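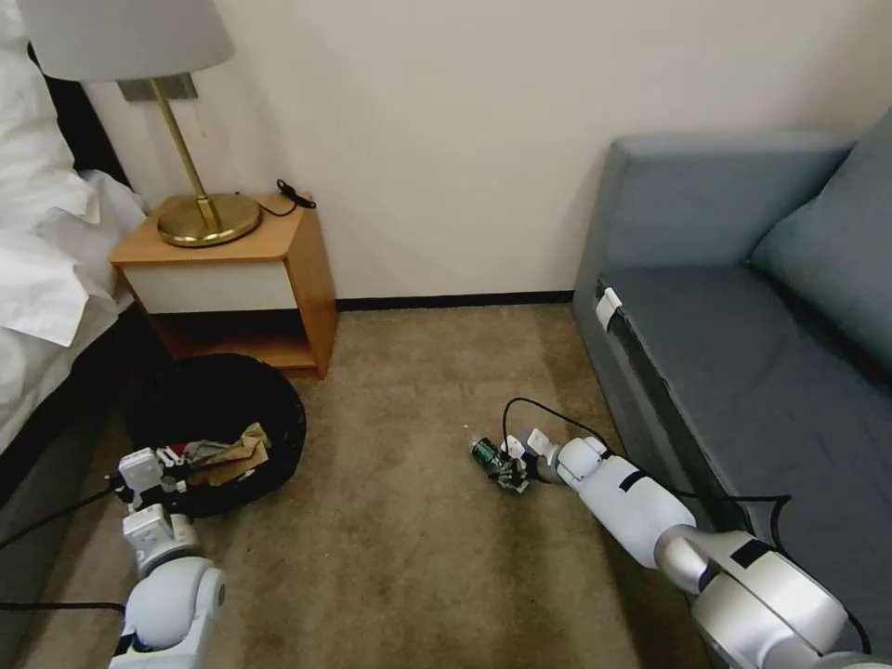 Rovix checks its room-cleaning cell in March

The service team at Rovix has finished the yearly check of its two-arm cleaning cell, which works in a furnished room with a bed, a sofa and a wastebasket. Both grippers got new finger pads, and the cable of the right arm was tied again with more slack – the old loop was pulling at the wrist. The work took 3 hours. After every 40 hours of use, the team will now inspect the cables and set the zero position of each gripper again.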